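Virton pin play-off hopes on Mäkelä, and the numbers need a squint

Thu 5 March

Virton say Onni Mäkelä is fit to start Saturday's home match against Pandon, three months after the midfielder went off with a knee injury in December. Supporters have heard that before. He was also fit in January, according to the club, and managed 12 minutes as a substitute before going back to the treatment room.

The manager called him "like a new signing" this week. It is a phrase clubs tend to reach for when there hasn't been a new signing, and Virton let two players go in the winter window without bringing anyone in.

They sit five points off the play-off places with 10 games left. Mäkelä has scored three times this season, two of them penalties, so quite how his return closes that gap was left unexplained. Asked whether he could last the full match, the manager said they would "see how he feels".

Pandon arrive unbeaten in six, though four of those were draws and the two wins came against sides in the bottom three.

The club also announced that Dulico will stay on as shirt sponsor until the end of next season. No fee was given. The statement spoke of "shared ambition", much as it did last time, shortly before ticket prices went up.

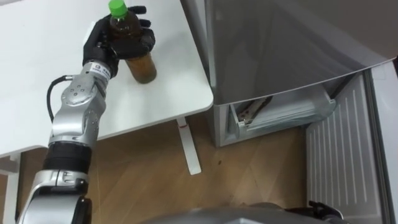 Those prices may matter more than Mäkelä's knee. The last home gate was 679, the lowest of the season, on a night when the away end at the Malinowski Ground was closed and adults paid £15 to stand in the rain. Virton blamed the weather. Kick-off on Saturday is at 3pm, with tickets on sale at the gate.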